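**Ticket 2306 — Wilard tote-handling kit, wrist camera blur**

Status: open, waiting on vendor

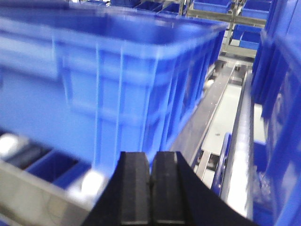

*Wrist camera view, fingers together, blue crate ahead.*

Thursday, Urs Bachmann: Crate ribs show doubled edges in the wrist view. Detection missed 37 of 182 picks on the trial cell. Cleaned the lens, no change.

14:10 — Cut approach speed. Misses down, but cycle time is too long for us.

15:40 — Asked Wilard for the shorter exposure setting. Trial license stays on hold until they reply.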